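Thread on what we've been doing in the Stillena shelf project. The question: does adding wrist views to the head view help a policy trained on human-guided demos pick drinks from a store shelf?
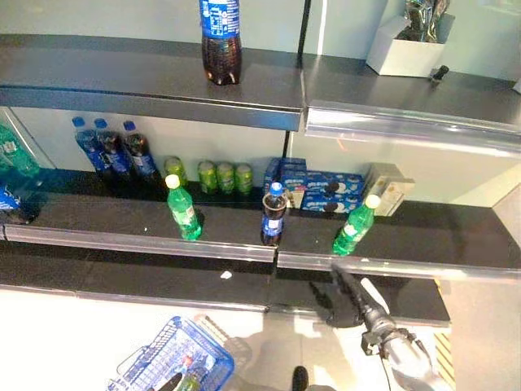
Head view, shelf task. Basket on the floor at lower left.

Setup: 40 demos per item type, collected by Adom Odoi and me. We trained two policies on the same demos. One sees the head camera only. The other, which we call Walla, also gets the wrist cameras.

Wrist video is messy. The gripper fills much of the view and the background smears when the arm moves fast. We kept the blurred parts in training.

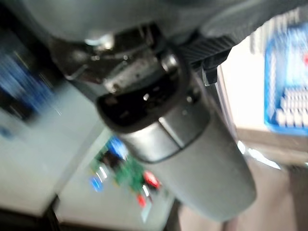 Results so far

Same 19 start layouts for both policies. Head only finished 2 of them. Walla finished 15. Most head-only failures came at the grasp – the fingers closed short of the bottle.

Placing in the basket is the part I'd still call weak. 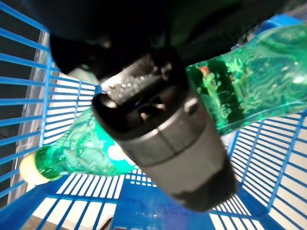 Walla sometimes lets go too high, and the second bottle is harder than the first. Delali Annan thinks the release label is set too early in our demos. We're relabeling those now.

Next is two hands and a basket with more in it.

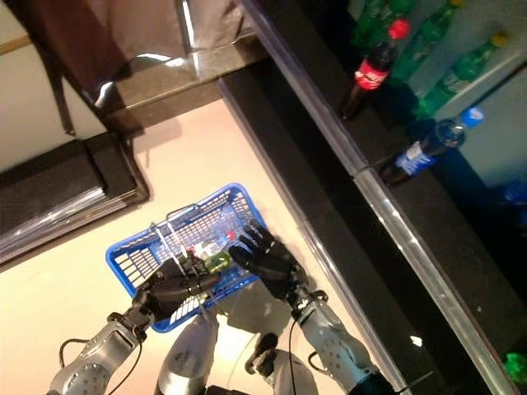 Photo: Stillena project / Firnetow lab

No numbers on that yet. Caveats: one shelf, one room, and clear bottles are barely covered in the training set. Write-up planned for May, with the layouts included so others can rerun them.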